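Caderno de laboratório, bancada bimanual
Entrada de 25 de agosto de 2018
Redação: Anwara Abeysekara
Revisão técnica: Sem Nijs
Assunto: paragem de proteção do braço direito durante a transferência de donuts de brincar para a taça

1. Enquadramento

A tarefa em curso consiste em recolher donuts de brincar do tampo e colocá-los em recipientes assentes na base de tecido. Cada braço trabalha sob o controlador Tundstead, com a versão de junho dos parâmetros de força. O registo de articulações é feito pelo módulo Rathnayake, à cadência de 100 amostras por segundo. O plano da sessão previa 20 repetições. Foram concluídas 14, tendo a seguinte sido interrompida pela paragem que motiva esta entrada.

2. Ocorrência

Na fase de descida sobre o recipiente, o braço direito entrou em paragem de proteção com o código de desvio de seguimento na articulação do punho. O braço esquerdo não recebeu o sinal de paragem e prosseguiu a trajetória durante 700 milissegundos, até o supervisor o imobilizar por ausência de resposta do par. Não houve contacto entre os braços, nem danos, nem qualquer risco para pessoas. O botão de emergência não foi acionado.

Considera-se que a ocorrência deve ser tratada como matéria de segurança, ainda que sem consequências. O procedimento interno exige que a paragem de um braço implique a paragem imediata do outro, e tal não se verificou.
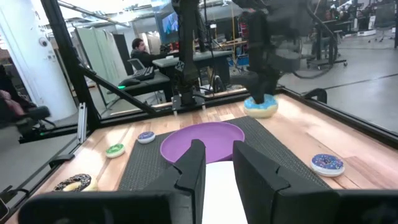
O sinal de paragem cruzada passa por um relé da Zitoteo, instalado na última revisão da bancada, e por uma linha de reserva em software. A linha de reserva encontrava-se desativada na configuração carregada. Convém ter presente a geometria em que os dois braços operam: com a garra de um deles voltada para a taça roxa e o outro a segurar o donut azul-claro junto à calha do fundo, ambos dispõem do mesmo tampo e de pouca margem para manobras não coordenadas. Um atraso desta ordem é aceitável com os braços afastados; com os dois sobre o mesmo recipiente, deixa de o ser.

3. Verificações efetuadas

Relé: medida a continuidade nos dois canais com a bancada desligada. O canal A está conforme. O canal B abre de modo intermitente quando se flete o cabo junto ao conector. O conector foi desmontado e encontrou-se um terminal mal cravado.

Configuração: comparado o ficheiro carregado com a cópia arquivada em Stastgate. A única diferença é o parâmetro da linha de reserva, que na cópia arquivada está ativo. O histórico não identifica o autor da alteração. S. Nijs vai pedir que o campo de autor passe a ser obrigatório.

Desvio de seguimento no punho: por explicar. A curva de corrente apresenta um pico curto antes da paragem, compatível com contacto do dedo com a borda do recipiente ou com um donut vizinho. Não dispomos de dados que permitam distinguir as duas hipóteses. O limiar de desvio não foi alterado e não deverá sê-lo enquanto a causa não for conhecida.

Quanto à hipótese de contacto, regista-se que a disposição dos objetos deixa pouca folga à abertura da garra quando o recipiente já contém mais de uma peça. A distância entre as pontas dos dedos e a peça vizinha não é controlada pelo programa, que apenas conhece a posição do alvo.

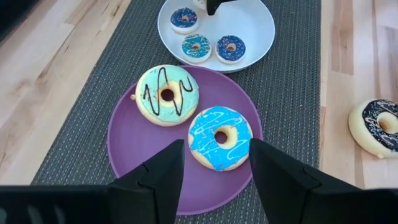

Fig. 2. Dedos abertos, um de cada lado do donut azul, com o donut verde encostado no mesmo prato roxo.

4. Medidas

Terminal do canal B recravado e cabo fixado com alívio de tração. O ensaio de continuidade com flexão foi repetido sem aberturas.

Linha de reserva reativada. O arranque da bancada passa a ser recusado se o parâmetro estiver desligado; alteração feita por A. Abeysekara e revista por S. Nijs.

Ensaio de paragem cruzada em vazio, nos dois sentidos, a realizar antes da primeira repetição de cada sessão. O resultado é lançado neste caderno.

Até decisão em contrário, as restantes repetições ficam suspensas e a bancada só pode ser usada com um braço ativo de cada vez.

5. Pendentes

Pedir à Zitoteo a especificação de cravação do terminal, que não consta da documentação entregue.

Repetir a aproximação com velocidade reduzida e recipiente com uma só peça, guardando a corrente do punho, para comparação com o pico registado.

Avaliar se a abertura da garra pode ser limitada em função da ocupação do recipiente. S. Nijs considera viável; falta estimar o efeito no tempo de ciclo.

Visto: S. Nijs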